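Home About Programs Reports Contact

Imthorpe Play Kitchen Lending Project
Progress report to the Bradthorpe fund, second period

Sorry this is going in close to the deadline. Numbers first, then the sets, then what we still owe you.

Where we are

Grant so far: $3000 received, $651 left unspent. Most of the spend was play food, dishes and the shelving. The rest is printing and van fuel. Receipts are in the shared folder, sorted by month except for December which is still a mess, will fix.

34 families signed up, up from a slow start. Nine sets in circulation. We said in the application that a set would go out for two weeks and come back. Two weeks is too short. Families told us so on the return cards and we've moved to three. No extra cost but it does slow the rotation, so the waiting list at Gominton is longer than we'd like.

What goes in a set

Settled now, mostly. Every set has something to cook in or serve on, play food, a bottle or two and at least one big piece. The early sets were too heavy on fruit and didn't have enough to put it in. Kids had a pile of strawberries and one cup between four. New mix leans on bowls and plates. We've been laying the pieces out on the white table before signing off on the mix, the ketchup bottle on its round tray with the fruit around it, and a small teal bowl close by. 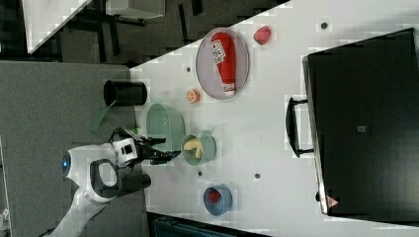

Feedback from families

Return cards are coming back at a decent rate. Short version:

- pretend cooking gets the most use, shops second
- the ketchup bottle is the most fought over item in every set (we did not see that coming)
- parents want fewer tiny pieces
- several asked for a list of words to go with the food, in more than one langauge
- one card just said "more bowls"

The word list is drafted. Food words, dish words, then doing words like pour, stir, open. We wanted it on one side of one sheet so it can go on a fridge. Dagdag did the layout at cost. Second proof is better than the first, the type was way too small.

Cards also told us the lid labels fall off. Switching to tags tied on the handle. Tags bought, not all tied.

The big piece

This took the most time this period so a bit more on it. The application said each set would have a "appliance" and left it at that. We tried a cardboard stove first. Looked nice, lasted one loan. Then a folding fabric one that wouldn't stay up.
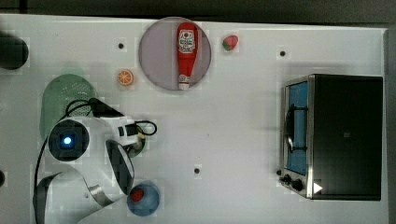
Oven choice was the sticking point after that. We wanted something a small child would read as an oven right away, with no explaining, and that could go on any table at home. A black toaster oven does that. The silver-framed glass door and the two control knobs say oven without a sign on it, and next to the plate and the blue bowl it makes sense as one little kitchen. Downsides are weight and storage. It takes up most of a crate by itself and the food has to travel in a separate bag, so that's two things to carry for whoever picks up. For loans the cord comes off and the plug end is blanked before it goes out. That is in the safety sheet, page two.

We won't put one in every set. Plan is a shared pool of ovens that families can add on if they have room and a way to get it home. Smaller homes can skip it. Gominton has already said they'd take theirs as a permanent corner piece for drop-in mornings, which frees up a crate for us.

Safety and cleaning

Every set gets checked on return. Wipe down, count in, look for cracks. Anything split gets pulled. Squeeze bottles are the hard one, the caps trap gunk, so they get a proper soak. Cleaning is taking longer than we budgeted, nearer an hour a set than the half hour in the plan. Not asking for more money for this, just flagging it.

Strawberries: these are on the small side. They now go only in sets marked for over threes. Orange slices same rule. The under-three sets get the large food only, and we've changed the intake form so the age question comes first instead of at the bottom where people were missing it.

Nothing reported as swallowed, no injuries. Two pieces came back chewed, both thrown out.

The mix we want to lock

For the next round we'd like to freeze the contents so reordering is simple. Working version for the over threes:

1 ketchup bottle
1 plate
2 bowls, different colors
1 cup, dark
1 colander
strawberry, orange slice, plus other food to fill
word sheet
oven, optional

The colander was nearly dropped on cost. Kept it. Kids wash the food, put it back, wash it again, and it is the one item where grown-ups wrote more than a line on the card. Plates still a question. The plain round ones are fine but we'd like a rim that food won't roll off, and the supplier has changed the stock on us once allready. If it changes again we'll go with whatever matches closest and not chase it.

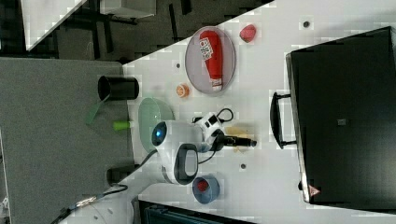

Storage at Imthorpe is the other thing. Shelves are up but we're out of floor. Crates stack three high safely and no more, and the ovens can't go on top of anything. We've asked for the second closet and been told maybe. If that's a no, part of the stock moves to Gominton and pick-ups split between the two sites, which means a second set of keys and a second return box.

Not done yet

- December receipts sorted
- tags on the remaining crates
- word sheet final proof and print
- photos of each full set for the lid (so people can repack without the list)
- answer on the closet

Next period

Get to the locked mix, run the longer loan all the way through, and start the add-on ovens with a handful of families before opening it to all. Unspent $651 goes to replacement food and the second print run, unless you'd prefer it held. Please let us know on that one, we need to order soon and the price on the food bags is only good through the end of the month.

Full item list and the safety sheet are attached seperately.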